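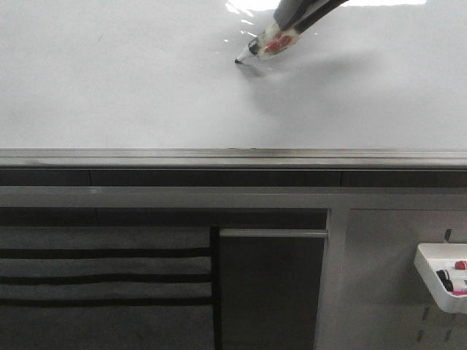
Dromen Motorcycle Racing Club – Newsletter and Opinion

Print this page | E-mail this page

Let the club riders have their Friday-style practice back

Posted in January by the newsletter editor

Right. Entry forms are nearly out, the new timetable has gone round, and I have read it three times hoping I'd missed a page. No free practice. One qualifying session per class, 20 minutes, and then straight into race one after lunch. Same at Cekow, same at Moroz, same at our own round.

I think it's a mistake and I want to say so before the forms go in, not after.

The case for cutting practice is money. Fine. Circuit hire has gone up, medical cover has gone up, marshals need feeding. I've heard all of it and I believe all of it. A shorter day is a cheaper day. Entry drops by 40 a head for the season opener and that is real money to someone running a ten-year-old 600 out of the back of a van.

But look at what goes missing. A rider who has never seen Moroz gets one go at it, and that go is the one that decides the grid. Blind crest after the second left, bumps on the brakes into the hairpin, a pit exit that feeds you onto the racing line at walking pace. And we're asking newcomers to learn that while the quick lads come past on a lap that counts. I've stood at that hairpin. I don't fancy standing at it this year.

The regulars will be ok. They know the place. They have gearing written on the lid of the toolbox from last season. So the new format helps exactly the people who need no help, and the gap on the results sheet gets wider, and then we wonder why the newcomers' class is thin by June.

Seventy riders on the books when I started doing this page. We are not at 70 now. Not all down to timetables, obviously. Tyres cost what they cost. But I've talked to a few who packed it in and what comes up again and again is that they never felt they'd caught up. Turn up, qualify at the back, race at the back, load the van. You can only do that so many times.

And setup. Suspension especially. You can't change a spring between qualifying and race one and have any idea if it's better, you just go and race on it. Some people will leave the bike alone all year because they daren't touch it. What do they learn from that? Nothing much.

I know what the answer will be. Do a track day. Jadulent run them at Cekow through the spring and they're decent days, well run, good briefing. But a track day isn't race practice. Different bikes all over the place, no timing, passing rules that stop you trying anything you'd do in a race. Plus it's another day off work and another tank of diesel in the van. So there goes your 40 and then some.
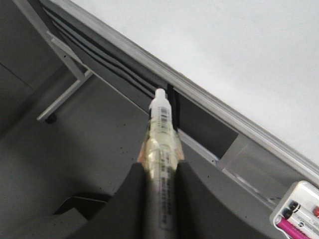 What I'd do instead

Keep the shorter day if we must. But put one session back, first thing, 8.30, for anyone new to the circuit or in their first season. Ten minutes would do it. Untimed. Run all the classes together if they're on similar bikes, split the big ones off if they're not.

Where does the time come from? The lunch break is over long and everybody knows it. The sidecars get a gap either side that dates back to when we had a full grid of them. And the parade lap for the trophy race, lovely as it is, could go. Sorry. I like it too.

The other thing I'd look at is the grid for race one. If qualifying is all anyone gets, then don't let it decide the whole day. Set the race two grid on fastest laps from race one, so a rider who gets the hang of the place by lunchtime has somthing to show for it. Other clubs do this. It isn't complicated.

Somebody will say the timing system can't turn it round fast enough. It can. We had race sheets up in the paddock well before the next class went out all last year.

I don't want this read as a moan about the people doing the timetable. Rotten job, no thanks for it, and I wouldn't swap. But the club is meant to be where people start. My race number was 329 and my first weekend at Cekow had two full practice sessions in it, and I was still hopeless, and I still came back the next month. Would I have come back off the new timetable? Not sure I would.

The timetable is a draft until the forms are printed, so there is still time. If you agree, write in. If you don't, write in as well, I'll print both. Keep it short please, the last lot of letters ran to four pages and I had to cut teh results.

Last updated: January

Print this page | E-mail this page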